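Gidholm opens budget planning service for shops buying their first robot cells

FOR IMMEDIATE RELEASE

1 January 2018 – Gidholm, the equipment planning firm, today opened a paid planning service for small and mid-size manufacturers who want to put robot arms on assembly and panel work and don't know what to put in the budget. First intake now. Second intake in April.

The service is called Flendley. It is a fixed-price review of one job at one plant, ending in a purchase plan the buyer can take to a bank, a board or an owner. Gidholm does not sell arms, grippers or controllers and takes no commission from anyone who does.

"People call us with a quote in hand and the quote is for the arm," said Matěj Ondrejka, who heads the planning group at Gidholm. "Then we ask about the table. The mounting. Where the pendant sits, who pays for the cabinet. Long silence."

Thirty-five plants took part in the trial period, most of them with fewer than 100 people on the floor. Electrical assembly made up the biggest group. Small parts, short runs, lots of variants – work that has been hard to price because the line changes so often. Boström, a maker of control panels and the first trial customer, went from a single arm request to a two-arm plan after the review, and moved its start date back one quarter to pay for it out of the same budget year.

What the review covers:

The job itself. Parts list, part sizes, how parts arrive, how they leave. Gidholm asks for samples of every part the arm will touch, including the ones the customer thinks are too easy to bother with.

The arm or arms. Reach, payload, mounting. Whether one arm can do it slowly or two are needed.

Everything round the arm. Tables, frames, power, cabinets, cable runs, network drops, fixtures, spare fingers. In the trial plans this was the line buyers most often left blank.

Time. Hours for install, hours for teaching, hours for the operator who gets pulled off other work to learn it. Buyers tend to count the first and forget teh third.

Floor space gets its own page. Trial customers asked for this one, mostly after finding out that a cell drawn as a square on a floor plan also needs room for a person with a pendant, a desk for the electronics, and a way to open the cabinet without moving anything.

Low-voltage parts are a good test of a plan. A DIN-rail breaker and a small push button are close in size and nothing alike to grip, and a terminal or connector block is different again. A budget with one set of fingers in it will need a second look. Flendley plans carry gripper tooling as a separate line for that reason, with a reserve. 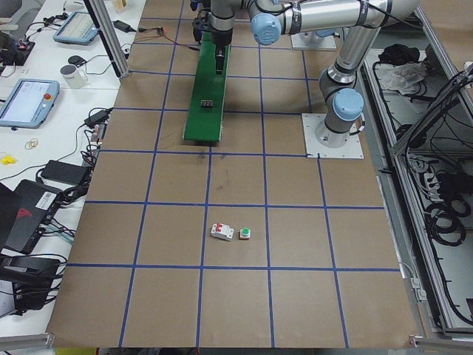

Should a first-time buyer budget for one arm or two?

Start with one, unless the job needs a part held while something else is done to it. A second arm adds its own mount, controller, cabling and training hours, so Gidholm prices it as a separate project even when it goes in the same cell. If the numbers only work with both arms running from the first week, the plan gets flagged and the buyer is asked to look again at the job.

The fixed price for a Flendley review is $3,831 per job, travel included within the home region. Plants outside it pay travel at cost. No charge for a second look at the same job if the buyer comes back inside the year with new vendor quotes.

A review takes 30 working days from the time part samples arrive. Five of those are on site. The rest is drawing up, calling suppliers for prices and going over the draft with the buyer. Rush reviews are not offered at this stage – Gidholm says it has the people for a steady number and would like to keep it that way.

Customers get a purchase plan with every line priced low and high, a payment calendar, a floor drawing, and a list of questions to send to vendors. The vendor list is blank on purpose. Gidholm will comment on quotes but won't pick the winner.

"I would sooner tell somebody to wait a year than have them buy half a cell," said Ondrejka. "We told several trial customers to wait. One was pretty annoyed. He has his name down for April."

Leasing and used equipment

Both are covered. Leases are compared with outright purchase over the same term, with service and downtime cover shown on their own lines. For used arms the plan adds inspection, controller age, pendant condition, and whether spare parts can still be had. Gidholm will not price a used arm without a serial number and a service record. No exceptions in the trial, none planned.

Training

Training is done through Bemgate, a technical training center that has worked with Gidholm since the trial started. Places are booked by the buyer direct and are not part of the review price. Bemgate runs a basic pendant course and a longer one for whoever will look after the cell. Gidholm recommends sending two people from each plant. With one, a vacation week can stop the cell, and the training line has to be paid all over again if that person leaves.

Course dates are set by Bemgate and will be sent out to everyone on an accepted intake.

How to apply

Plants send a one-page summary of the job with a photo of the current station, a parts list, and the rough amount they hope to spend. No drawings needed at this point. Gidholm answers every application, usually in the same week, and says straight out if the job is a poor fit. Jobs involving food, paint or anything over the weight of a full toolbox are not being accepted in the first intake.

Applications for the first intake are open now and will be taken in order recieved. Those who miss it go on the April list automatically and don't need to apply twice.

About Gidholm

Gidholm plans equipment purchases for manufacturers. Robot cells, test benches, packing stations, conveyors. Privately owned, independent of all equipment makers. Clients are mostly in electrical assembly, light metalwork and packaging.

Media contact: Matěj Ondrejka, Planning Group, Gidholm. Interviews by phone, mornings best. Sample plan pages available on request, customer prices removed.

5 shares | 0 comments

Contact | © 2018 Gidholm. All rights reserved. | Back to top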